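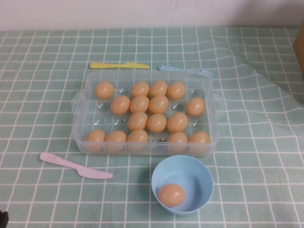

Wanted: a part-time editor for a small religious magazine with a long memory

The Lokville Lamp is looking for an editor. The last one, Riet Vermeulen, held the job for nineteen years and is retiring to a house with no printer in it. She has asked us to mention that she will take phone calls during the first month, and that after the first month she will let it ring.

We are a quarterly of church history, saints' lives, book reviews and letters from people who did not care for the book reviews. Our print list stands at 3,351, a figure that includes two seminaries, a prison library and a dentist's waiting room in Grelumberg that has never once been late with its renewal. Our readers are mostly Catholic, with a fair number of Lutherans, a few Orthodox, and one self-described lapsed Quaker who writes more letters than the rest put together. They know their subject. If you confuse the Immaculate Conception with the Virgin Birth in print, you will hear about it by the next mail. 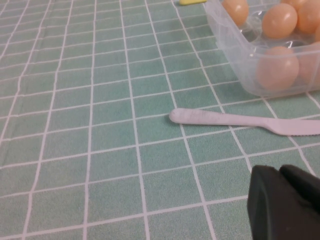 4 min read

What you would do

You would put out four issues a year of 100 pages each, which means finding the articles, persuading their authors to finish them, and cutting them down when they do. Our spring issue is already promised to the desert mothers. For the summer we have a very good piece by Rekha Uniyal on how Saint Thomas came to be claimed by quite so many hills in South India, and a less good piece on church bells that needs a firm hand.

You would also look after the letters page. We print disagreement and we like it, but we ask people to stay on the topic and off each other's mothers. The correspondence about the date of Easter was closed in 2 columns by Riet and reopened by readers in six. You may close it again if you think you can.

Then there is the back catalog. We have 322 past issues in the office, and Man-lok Chang has been scanning them in the evenings. He has reached the Second Vatican Council and reports that tempers are rising. You would help him decide what goes on the website and write short introductions for anything that has aged badly. Some of it has aged very badly.

Who we are looking for

Somebody who can edit. A degree in theology or history is welcome, and so is a decent education picked up some other way. You should be able to tell a legend from a record and treat both with courtesy, because our readers are fond of Saint Christopher and do not want him taken from them on page three.

Some Latin would help. Greek would make us very happy. German would let you read the letters we get from a monastery near Bornura, which at present are filed under "Bornura."

You don't have to be Catholic, or anything else in particular. You do need to be at ease working with people who are, including several who will offer to pray for you by name.
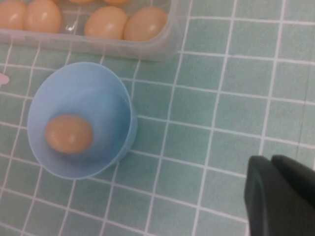
At the table. Applications for the editor's post are open through October.

Pay and hours

Twenty hours a week, more in the two weeks before we go to press, fewer right after. The pay is $436 a week. We know. There is also a health stipend, four weeks off, and the use of a parking space that is wide enough for a car if the car is modest. The office is over a hardware store in Lokville and is open from 9 a.m. You can work from home up to three days out of five. The stairs are steep and there is no elevator, so tell us if that's a problem and we will move meetings downstairs to the parish library, where the chairs are better anyway.

How to apply

Send a letter of no more than two pages, a resume, and one article you have edited, with your changes showing. We would like to see what you took out. Please don't send a sermon, a novel, or a theory about the Knights Templar. We have plenty of all three on hand.

Applications go to Krisztina Hajdu, who chairs our board, at the office address or through the contact form. She reads everything herself and answers everybody, though she is brief. Sum-yee Kuo handles questions on pay and benefits and can be reached most mornings before noon.

Interviews will be held at the office in November. You will meet three of us and be handed a page of the bells article and a pencil.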